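19/07/2023

Back in the workshop at Pollville by half past six, with a cheese roll in my coat pocket and the whole evening clear. I have been thinking about the lid all day. I drew it on the back of an envelope on the bus, twice, with little arrows for where the fingers should land, and then left the envelope on the seat. No matter, I know it by heart now.

The job for tonight was to get one arm picking the porcelain lid up by its knob and setting it down in a different square, all on its own, start to finish, with my hands in my lap.
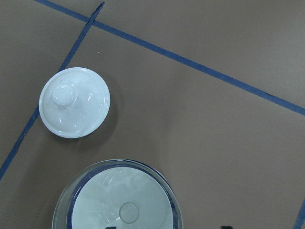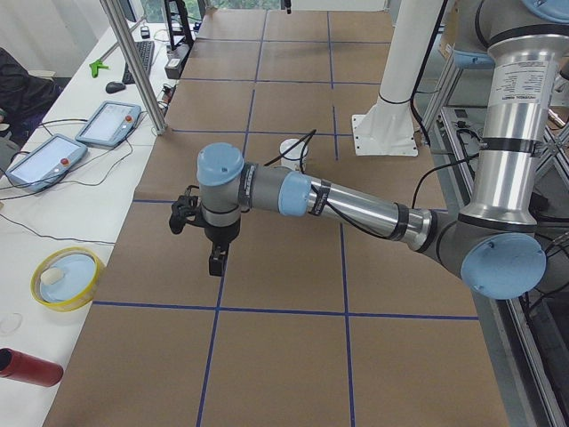
Blue tape down on the table in both, and I'm still pleased with my taping.

Saarinen came over before I had even typed anything and wanted to know why on earth I'd picked porcelain. A wooden block would do the same job and bounce when you dropped it, and had I thought about a tea towel? I had not thought about a tea towel. I said the whole point was that I wanted it to work on the things in a real kitchen, and Saarinen said fine, but real kitchens have tea towels in them too. We left it there. (I did go and look for one afterwards. There are none in the building, only blue paper roll.)

So, the program. I've named it Brirnach, after the place we went camping in June, where it rained so hard that I wrote the first page of it sitting in the car. It was meant to be a silly name for a week and now it's in all the file names and I can't be bothered to change it. Tonight's version has the arm look down first, guess where the middle of the knob is, come down slowly over it, close, lift, and move across. The old version went straight to a spot I'd typed in by hand, so if you nudged the lid by the width of a thumb it would close on nothing and carry on quite happily with its pretend lid. I used to find that funny. I find it less funny after the bowl business last month.

The first few goes were awful, in a way that taught me a lot. The shine on the glaze throws the guess off. There's a bright spot on the knob and more down the side of the lid, and Brirnach loves a bright spot, so it kept wanting to grab the slope and not the knob. Each time the fingers slid off and the lid gave a little clink and sat back down, and each time my stomach went with it. I stopped and thought about it over the cheese roll. The knob is round and the rim is round, and they share a middle, or near enough. So why was I hunting for the knob at all? Find the big circle, take its middle, then look for the knob only close to that. It took nine lines! Nine, and I had been putting this off for weeks thinking I'd need to learn something hard.

After that it got good very fast. I ran it with the lid in one square, then the next one over, then nearly touching the tape, and it found the knob every time. The lift is still a bit quick for my liking. I have it coming up 90 millimetres before it goes sideways, and it does the first part of that with a sort of snatch, like someone pulling a plate from under a cake. I put a small pause in after the fingers close and that helped a lot. I want to try slowing the first bit of the lift by half as well. Writing it here so I remember: HALF THE SPEED, FIRST BIT ONLY. Last time I slowed the whole lot down and spent an evening watching paint dry.

Then I let it run. I set it going round four squares, one after another, pick up and put down, and sat on the stool with my hands properly in my lap as promised. I was keeping a tally in the notebook, and over 137 goes it dropped the lid eight times, all of them from low down and none of them chipped it. I checked with a fingernail all the way round. Five of the eight were in the same square, the one nearest the window side, and they stopped when the sun went behind the flats opposite. So that's the light again. I should put up a bit of card, or draw the blind like a sensible person.

I can't really put down how nice it was to sit there. There is a small sound when the knob meets the fingers, hardly anything, and after a while I was waiting for it each time, the way you wait for the click of a kettle. Saarinen was at the other bench swearing at a drawer runner and I kept saying "look, look, it's doing it again" and getting a grunt. Then a bit later I looked round and the drawer runner had been put down and we were both just watching it go.

The question I got at the end was a fair one, whether it would still manage if I swapped the lid for a different one. I don't know! The butter dish at home has a flat knob, more like a button. The big casserole has a loop. I suppose a loop wants the fingers turned a quarter and my circle trick won't tell me which way the loop is facing. I could look for the long side of it. I thought about this all the way home and missed my stop.

Money, while I'm at it. I owe the workshop for tape again. And the new finger pads from Nirnola still haven't turned up. The ones on there now are worn smooth at the tips, so I'm doing all this on bad pads, which makes me think the eight drops could be fewer with no change to Brirnach at all. I'd quite like to know, so I mustn't fiddle with the grip before the pads come. I will want to fiddle. I'm writing it down so that I can be cross with myself properly if I do.

Things for next time: card for the window. Half speed on the first bit of the lift. Bring the butter dish, wrapped in something. Copy tonight's files on to the other drive before touching anything. Ask whether we can have the table for a whole Saturday, early, before the people with the kayak want the floor.

And then the bowl. I want the lid to end up on a bowl, sitting straight, which means letting go at the right height and being much fussier about the middle than I am now. A few millimetres out doesn't show on a flat table. On a rim it will. I've got an idea about lowering it until it just touches and then easing the fingers open a tiny bit at a time, and if I start on that now I won't sleep, so I'm putting the pen down. Feet freezing, in July. Must get slippers for in there.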